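Moin! Das ist die README zum Teildatensatz `schmuck_karton` aus unserem Premitz-Projekt. Ich (Shagufta Kiani) kümmere mich um die Aufnahmen und um die Ordnerstruktur, Ayuba Ansah um das Training. Wenn irgendwas mit den Dateinamen nicht stimmt, bin also ich schuld, schreibt mir einfach.

Stand: 3. März 2019

## Worum geht's

Wir zeigen dem Roboter von Hand, wie man Kleinkram vom Tisch in einen offenen Karton räumt: Ketten, Armbänder, Gummiringe, so Zeug. Vorgemacht wird mit zwei Handgreifern, einer links, einer rechts, und aufgezeichnet wird aus Sicht der Greifer. Kein Teleop, kein Joystick. Das hatten wir in Gorkance probiert, und ich bin bei jeder dünnen Kette halb wahnsinnig geworden!

Drin sind 595 Demos, davon 45 fürs Testen zurückgelegt (`split/test.txt`, bitte wirklich nicht mittrainieren, Shahzad, ich meine dich). Jede Demo fängt mit offenen Fingern über der Tischdecke an. Der Karton darf dabei ruhig schief stehen, und was schon drinliegt, ist von Demo zu Demo verschieden. 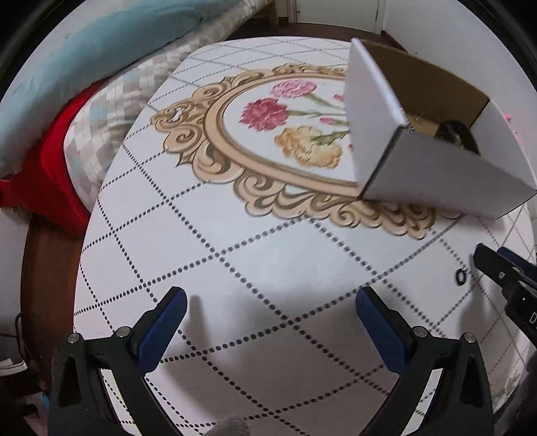
## Ordner

```
schmuck_karton/
 demos/
 0001/
 links.mp4
 rechts.mp4
 greifer.csv
 notiz.txt
 split/
 train.txt
 test.txt
```

- `greifer.csv`: Zeitstempel, Pose und Öffnungsweite, für beide Hände. Die Öffnung ist auf 0 bis 1 normiert, 1 heißt ganz auf.
- `notiz.txt`: ein, zwei Sätze von der Person, die vorgemacht hat. Manchmal leer, manchmal ein halber Roman (Brunello!).

## Was ihr über die Objekte wissen solltet

Die Gummiringe sind fies. Klein, schwarz, und die Tischdecke hat auch noch ein Gitter aus dunklen Pünktchen. Unser erster Detektor hat ständig Muster gegriffen und war dabei sehr überzeugt von sich. Dazu kommt das große goldene Ornament auf der Decke, an dem goldfarbene Kleinteile optisch fast verschwinden. Ich hab überlegt, eine einfarbige Decke zu nehmen, aber Ayuba wollte es genau so haben, und inzwischen geb ich ihm recht.

Im Karton selbst wird's dann eng. Eine grobe silberne Panzerkette ist noch dankbar, die packt man irgendwo und gut. Bei der dünnen Halskette mit den Anhängern, die über dem Holzperlenarmband hängt, muss man sich vorher überlegen, was man eigentlich anfasst.
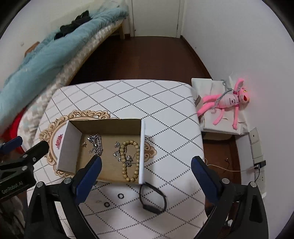
Wer selbst Demos beisteuern will, hält sich bitte an ein paar Sachen, die Shamim und ich uns mühsam angewöhnt haben:

1. Immer nur ein Teil pro Griff. Zwei Ringe auf einmal sieht cool aus, bringt dem Modell aber Quatsch bei.
2. Langsam runter, kurz stehen bleiben, dann erst zumachen.
3. Den Karton nur mit der linken Hand festhalten oder gar nicht.
4. Fehlgriffe drinlassen und in `notiz.txt` mit `FEHL` markieren! Die sind Gold wert, 68 davon haben wir schon.
5. Nach 50 Demos Pause machen. Danach werden die Handgelenke schlampig, und das sieht man in den Kurven sofort.

## Bekannte Macken

- Ein paar Videos haben am Anfang einen Ruckler. Beim Laden einfach die ersten Bilder überspringen, der Loader macht das mit `--skip-start`.
- Links und rechts sind nicht ganz synchron. `tools/sync.py` hilft meistens, bei sehr kurzen Demos leider nicht.
- Bei schnellen Drehungen springt die Pose. Shahzad bastelt an einem Filter, der soll im Mai in den Hauptzweig.

## Nutzung

Intern und für die Leute von Grambridge frei, alle anderen fragen bitte kurz bei Brunello Fabbri nach. Neue Demos kommen als eigener Branch, Name `demo/euername`, und ich schau sie mir vor dem Merge an.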